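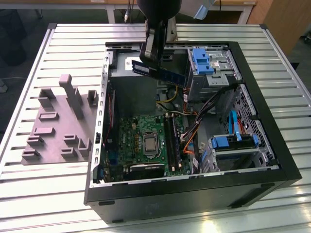
4.2 Setting the Test Interval for Relief Valves

1. Open the vessel record in Valtico and select Relief Devices.
2. Enter the set pressure from the valve nameplate. The field accepts values up to 400 psi.
3. Under Interval, enter the number of years between bench tests. The default is 4.
4. To go beyond 6 years, attach the signed justification.
5. Click Save, then print the new tag.

Note: Records imported from Lemma keep their old interval until step 3 is done.

CAUTION: Do not change the interval while a test is open - the due date will not update.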